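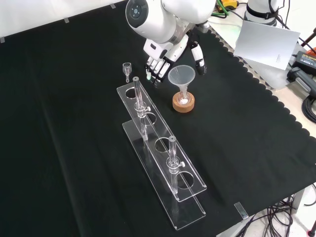

Clear plastic funnel on its cork stand, black cloth underneath.

Kit & Matchday Assistant (casual), Grondik Rovers FC

Season's nearly on us and we're short. Need one person, maybe two, for the senior men's and women's squads. Home games plus two training nights.

What you'd be doing:
Bibs, cones, balls pumped. Drinks mixed and bottles filled before warm-up. Jumpers and socks washed, sorted by number. Helping the physio carry gear to the far pitch at Kováčik Park. Odd jobs on the day, it varies alot.

You'll need a driver's licence, a Working With Children Check (we can help with the form) and decent boots. Footy knowledge handy, not essential. Must be ok with early starts and mud.

Pay: $375 a fortnight, January to the end of the season. 17 home rounds, plus finals if we get there. Club polo and a feed after each game.

Training is 6 pm at Dinov Oval. Parking round the back.

To apply: short email to Blandine Gaillard, football operations, one page max, two referees. Closes Feb 28, 2018. Interviews at the clubrooms, 20 minutes each, casual dress fine. Late ones wont be looked at sorry.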